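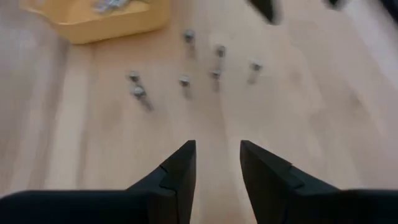
Speaker notes - "How we learned to read our water bills"
Evening talk, May. Talk time 25 minutes, then questions.

Slide 1. Title

Good evening, and thank you for coming. Before I start, please take out your water bill if you brought it. If you did not, it is no problem, I have copies at the front and you can share with the person next to you.

(Wait until the papers are quiet.)

I will speak slowly because English is my third language, and also because water bills are written in a language that is not the first language of any person. If I use a wrong word, please raise your hand and correct me. I prefer that to being polite.

Slide 2. Why I started

I moved to Pramard with my family and we rented the upper part of an old house. The first bill came after three months. I paid it. The second bill was almost double, and I paid that one too, because I thought maybe this is how it goes in summer. When the third bill came, I sat down in the kitchen with a dictionary and a pencil and I tried to understand every line. It took me the whole evening and I understood four lines.

Do not tell the full story of the landlord here. It is too long and people get angry on my behalf and then we lose ten minutes.

Slide 3. The parts of the bill

Ask people to find the part at the top right, with the two dates. This is the billing period. Many people look first at the amount to pay, and I did also, but the dates come first. A bill for 92 days cannot be compared with a bill for 61 days. My "double" bill was in part a longer period. The rest of it was a real problem, and I come to it on slide 6.

Next, the two readings. The previous reading and the present reading. You subtract the first from the second and you get what went through the meter. Do it with a pencil now.

(Give them one minute. Walk around the room.)

Beside each reading there is a small letter, A or E. A means actual, a person or a device read the meter. E means estimated. On my copy the E is so small that I took it for a mark from the printer. If you have an E on your bill, the company has made a guess from your past use. The guess can be good. But if you have three E's in a row, please call them.

Slide 4. Units

This is the slide where people become tired, so go step by step.

In our area the meter counts in cubic feet, but the bill counts in units of one hundred cubic feet. So if the meter moved by 800, the bill says 8. If it moved by 400, the bill says 4. Write this on the board, large.

Somebody always asks how many gallons it is. One unit is 748 gallons. I have it on the handout and you do not need to remember it.

Slide 5. Fixed charge and use charge

There is one part you pay even if you never open a tap. It depends on the size of the pipe connection. The other part depends on your use. When I explained this to my mother on the telephone she said it is like the taxi, you pay already when you sit down. I think it is a good comparison and I use it every time.

The sewer charge is the third part, and for most homes it is calculated from the same water reading. This means that water for your tomatoes is charged also as if it went to the sewer. Some towns let you ask for a second meter for the garden. In Pramard it is possible, but there is a fee for the installation, so first calculate if your garden is big enough. Mine is not. I have two pots and a fig tree.

Slide 6. The leak

Now I show the page from my notebook. I began to write down the meter every evening at ten and every morning at six. In the night we are asleep and no one uses water, so the two numbers should be the same. They were not the same. One morning the last three digits were 459, and in the evening they had been 457. Only 2 cubic feet, it looks like nothing. But it is fifteen gallons in one night, and the day has also sixteen other hours.

Pause here. Let them do the calculation if they want to.

It was the toilet. The rubber piece at the bottom of the tank was old and did not close well. You could not hear it. I put a few drops of food color in the tank, I waited half an hour without flushing, and the water in the bowl was green. The new rubber piece cost less than a sandwich, and I changed it myself with the instructions on the package.

After this I tested also the tap in the yard and the washing machine hose. Both were good.

Slide 7. How to do the test at home

Read this slide aloud, slowly, it is also on the handout.

Close all the taps. Do not start the dishwasher. Find the meter - usually it is under a lid near the sidewalk, or in the basement. Lift the lid with a screwdriver and look first for spiders. Write down all the digits, with the time. Wait two hours, and longer is better. Read again.

Many meters have also a small triangle or a small wheel that turns with very little water. If it moves when everything is closed, you have a leak somewhere. Renters should write to the landlord with the numbers and the times, and keep a copy. My first letter said "I believe there is a problem" and I received no answer. My second letter had a table with readings and I received an answer in two days.

Slide 8. Asking for an adjustment

If you repaired a leak, you can ask the company to reduce the bill for that period. Not every company does it. They will want the receipt for the part or for the plumber, so do not throw it away as I did. I had to go back to the store and ask for a second copy.

When you call, have the account number ready. Say first the dates, then the readings, then the question. I practiced the sentences on paper before I called, and I still do it now for every important phone call.

Slide 9. Questions

Questions that usually come:

Is it the same for an apartment building? Often there is one meter for the whole house, and the cost is divided. Ask how it is divided, by persons or by floor area. It should be written in the lease.

Can the meter be wrong? Yes, but it is rare. You can request a test. Ask for the price of the test before you agree to it.

If there is time, tell about the green water and my son, who thought it was a holiday.

Bring: handouts, pencils, board marker, food color, the old rubber piece in its bag. Room must be locked by nine.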